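Produce Display Assistant, Part Time
Wostari Fruit and Flowers
Posted 03/07/2018

Wostari Fruit and Flowers is hiring a part-time produce display assistant for the Candau store. The job is to set up, fill, clean and restyle the fruit displays on the sales floor and to prepare the small display stands we rent out for parties, office receptions and weddings. It is a permanent position with an opening in each of our two shifts, and we will fill one of them now and the other in November.

About the store

We sell fresh fruit, cut flowers, potted plants and a small range of silk flowers and garlands. The fruit side takes up the front half of the building. Most of it is sold out of wooden crates on open shelving, with cold cases along the back wall for berries and cut melon. The rental stands are kept and dressed in the workroom behind the flower counter.

We have a second location on Matlala Road, which is smaller and has its own staff. You may be asked to cover a shift there a few times a year. Mileage is paid.

What you will do

Bring fruit out from the cooler before opening and fill the crates according to the day's sheet.

Check grapes, cherries, plums and citrus through the shift. Take out anything split, soft or leaking and log it in the waste book.

Handle grapes by the bunch and keep the stems on. Loose grapes go in the tasting tub if they are sound and in the waste bin if they are not.

Wipe down shelving and slatted crates at the end of the shift. Crates are brushed first, then wiped with the cleaner we supply, then stood on end to dry overnight.

Dress rental stands with fruit, garlands and greenery from a written order.

Help load stands into the van. The lifting limit for one person is 35 pounds and we hold to it.

Answer customers' questions about what is ripe, what is in season and what things cost. You do not need to know this on day one.

You will not be asked to run a register during your first three months. After that, register training is offered with a pay increase.

The rental stands

Roughly half of your hours will go to the stands, so please read this part before you apply. A stand is ordered under one of three names on our sheet. Satach is the small tabletop tray. Candau is the two-crate floor stand, named for the store. The wall piece has no name and is just listed as "wall." Orders come in by phone and email, and Merle Lockyer, who manages the workroom, writes each one up on a card with the fruit, the flowers, the delivery time and any notes from the customer.

You work from the card. If the card says red grapes at the back and citrus on the corner, that is how it goes out. There is room for your own eye in how a bunch falls or how a garland turns around a post, and Merle will show you what has worked in the past. Customers pay for fullness, so low crates are filled before anything leaves the building. 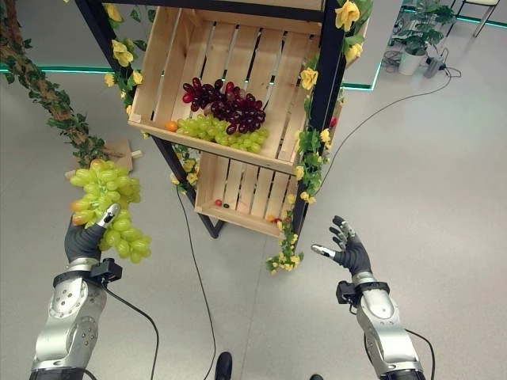 Grapes are the fruit we use most on the floor stands, and new assistants spend much of their first two weeks learning to place them. They bruise easily, they shed berries, and a bunch that looks good on the scale can look flat in a crate. Try to see a stand as a customer would. With a dark red bunch toward the back of the top crate and a green one in front of it, both colors show, and a small orange fruit at the front corner stands out against the wood. A bottom crate with only a few small pieces in it looks nearly empty. Yellow silk roses running along the sides of a black metal frame are the kind of trim most of our customers pick, and you will learn to fasten them so that they hang without covering the fruit.

Hours and pay

Morning shift starts at 7 and afternoon shift starts at 11. Each shift is five hours, four days a week. Schedules go up two weeks ahead. Pay is reviewed after the first three months and once a year after that. The starting rate depends on experience and will be given to you in writing before the interview. Staff get a discount on everything except rentals and may take home fruit from the seconds table at the end of the day.

What we are looking for

You should be able to stand for a full shift, lift up to the limit given above and work in a cold room for short periods. You should be able to read an order card and follow it. Experience with produce, flowers, catering or store displays is useful but not required. You must be at least 18. A driver's license is helpful, as the van is shared among all workroom staff.

Please tell us if you have an allergy to pollen or latex. It will not rule you out, but it affects which gloves we order and which side of the workroom you are placed in.

How to apply

Bring or mail a resume, or a one-page letter about your past work, to Merle Lockyer, Wostari Fruit and Flowers, 857 Candau Avenue. Put job number 889 at the top. Applications can also be handed in at Matlala Road. Interviews take place in the workroom and include a paid one-hour trial in which you will fill and trim one floor stand from a card. Wear closed shoes and clothes that can get fruit juice on them.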